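Home | Projects | Reports | Archive | Contact

How Long Does Fruit Keep at Home? A Kitchen Storage Study
Student project report by Nanna Østergaard
Sunday, August 15, 2021

Background

My family throws out a lot of fruit. Before this project I kept a kitchen diary through December and wrote down everything that went in the compost. Most of it was apples and pears that had gone soft at the bottom of the bowl. I wanted to know if the way we store fruit at home makes a real difference, or if we just buy too much.

I bought all the fruit at the Murnlow market, from the same stall, on the same morning. My supervisor, Ingvar Hallgrímsson, suggested I stick to apples, which are easy to weigh and change slowly enough to check once a day.

Method

I used 20 apples and split them evenly into four groups. One group went in an open bowl on the counter. One went in a closed plastic bag on the counter. The other two groups were stored the same two ways in the refrigerator. I weighed each group every evening on a Vukora kitchen scale and wrote down any soft spots, wrinkles or smell.

Plastic bags are how most fruit gets home from the store, and a lot of it stays in the bag – at least in our house. A bag holds in moisture. It also holds in ethylene, the gas that ripening fruit gives off, and that can make the rest of the fruit ripen faster. 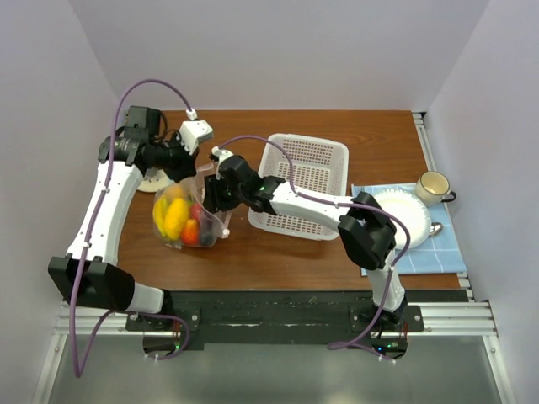

Results

The counter bowl group started at 505 grams (these were small apples) and lost the most weight. By the last day the skins were wrinkled and two apples had soft spots near the stem. The bagged group on the counter lost much less weight, but one apple went moldy and the mold spread to the one next to it.

Both refrigerator groups did better. The open one dried out a little. The bagged one looked almost the same as on the first day, although there was water on the inside of the plastic every time I checked.

Problems

The refrigerator door was left open one night, so the readings for the next day are not reliable. I left them in the table and marked them. I also had only one kind of apple, and a harder variety might have given other results.

Conclusion

For my family the best choice is a bag in the refrigerator, left slightly open to let some of the water out. We have moved the fruit bowl off the counter and now put out only what we plan to eat that day.

Comments (3)

Flisa: We do the same with pears but take them out two days before eating. Did you try paper bags?

Nanna: No, only plastic. Paper would be a good next test.

Mikkelsen: Five apples per group is not many. I would repeat it before trusting the mold result.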